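2021-12-11

What a day! I finally know why the left finger kept sticking, and I'm so pleased with myself that I'm writing this on the train with my gloves still on.

It started badly. We were 70 grabs into the morning run when the gripper closed on a cup and just stayed closed. I squeezed, I let go, I squeezed again - nothing. The motor hummed like it was trying, then the fault light came on and the whole thing went limp. The cup dropped on my shoe. Man-sik Ban laughed so hard he had to sit down, and then he came over and was a real help, as he always is once he's done laughing.

We pulled the log first. The motor had been drawing too much current on every fifth or sixth close, going back to yesterday afternoon, and neither of us had looked. So it wasn't sudden at all! It had been telling us for a whole day. I want to put a warning on that number so it beeps well before the cutoff does.

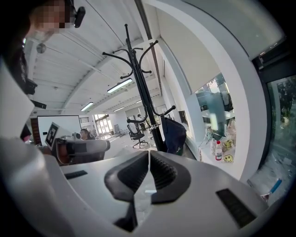 My first guess was the spring, and my first guess was wrong. I swapped it for a new one from the Trevier box and got the same hum, the same stall. Then Man-sik said to forget the insides and look at the rubber. The two fingers sit side by side with such a narrow gap between them that a crumb of anything will do harm, and the grooves on the right one are just the place for a crumb to hide. I got in there with a wooden toothpick and out came a curl of packing foam no bigger than a grain of rice. It had been working its way down toward the slide and jamming the left finger from below. Such a tiny thing!

After that I cleaned the slide, put the old spring back and ran 1,000 empty closes while I ate my lunch. Not one stall, and the current stayed flat as a table. I could have hugged it.

Still to do: check the second gripper for foam too, write up the fault for Taşdemir, and ask if we can stop unpacking the Skateck boxes right next to the bench. Also I pinched my thumb during the test and it's purple. Man-sik wants a rule that the power comes off before anyone goes near the fingers with a toothpick, and he's right, so I'm typing that up first thing tomorrow.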